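The Packing Room at Pellham, Summer into Fall

We've been meaning to put this page together since the first robot came to us, and Lise Hawthorne finally sat me down and made me do it. Our packing room at Pellham fills produce baskets for the Arsenault stores, and for years that meant a lot of bending, a lot of reaching and plenty of sore shoulders by supper. There are 30 of us across the shifts, and I think every one of us had an opinion before the thing was even plugged in!

The work has shifted more than it has shrunk. Dale Thibodeau used to fill baskets all morning and now he checks them, which he says is easier on his back and harder on his patience. Manon Dufour took the four-day training over at Skanddale and came home with a binder - she has lent it to anyone who asked, and to a few who didn't.

Picking by hand, robot style
Manon spends a good part of her shift on what she calls manners, meaning how firmly the fingers close and how they come down past the rim. Baskets go up on the white platform for this, and the red one has a green piece on the left and a red one under the black fingers on the right. She'll be showing the September crew how it's set up, so come find her with your questions.
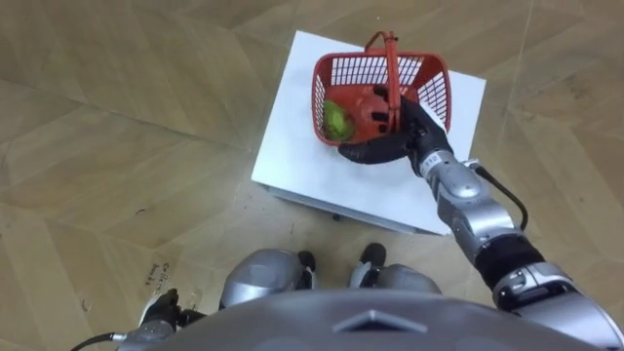
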